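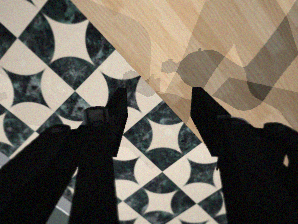 Two black grippers over the patterned tile and the wood floor, from the simulator at the Duvis open day.

Duvis Open Day, Clultberg
2019-08-20

Search this site Search Go

I had been meaning to get over to the Duvis workshop ever since they moved into the old dairy building in Clultberg, and when the open day was announced I put my name down the same evening, which was lucky, as all 24 places on the morning tour were gone by the next day. We had coffee first (very good coffee, and somebody had baked a plum cake), and then a short welcome talk that ran long in the nicest possible way, with people asking questions before the first slide was even up.

The day was split between the workshop floor and the simulator room, and I have to confess that I spent far more of my time in the second. I had pictured a lot of gray boxes on a gray background. I did not expect floors with this much going on! The one in the picture has cream and very dark green marbled tile laid out in diamonds, and then a straight line running across at a slant where the light wood begins. I stood looking at that tile for ages. My grandmother would have wanted it for her hallway, and she would have wanted to know who was going to mop it.

The grippers themselves are almost flat black, so what you notice is mainly their shape, the blunt tips and the open gap between them with the tile showing through. Look at the shadows on the wood as well, overlapping each other in soft gray-brown patches. I asked one of the staff if they ever got tired of changing the floors around, and she laughed and told me that choosing the floors was the part of the job people fought over.

Visitors could take a turn at the controls, two at a time, for as long as the line behind them stayed patient. I was slow and careful and got a kind word for it. The boy after me was neither, and had a wonderful time. The program they use for all this is called Tóth, and they have been working with it since February. I wrote down a good deal about how it works and can now read maybe half of my own handwriting, so I will leave that side of things to people who know it better.

Down on the workshop floor there was a parts table with a great tray of screws and little springs, and a guessing game for the children about how many springs were in the jar. The answer was 209. My guess was so far off that I am not going to print it here. The winner, who was all of eight, took home a Duvis mug nearly as big as her head.

If you would like to go next time, the number 16 bus from Brarkimgate stops right outside the gate, and the walk up from the river is pleasant if you have the shoes for it. Wear layers, as the simulator room is kept rather chilly.

Share this page 16 shares 3 comments

Comments

That tile!! I want it for my kitchen.

We came over from Brarkimgate with both kids and stayed until they were stacking the chairs. Please thank whoever made the plum cake.

Does anyone know if the afternoon tour was the same as the morning one? I missed the simulator room and would happily go back for it.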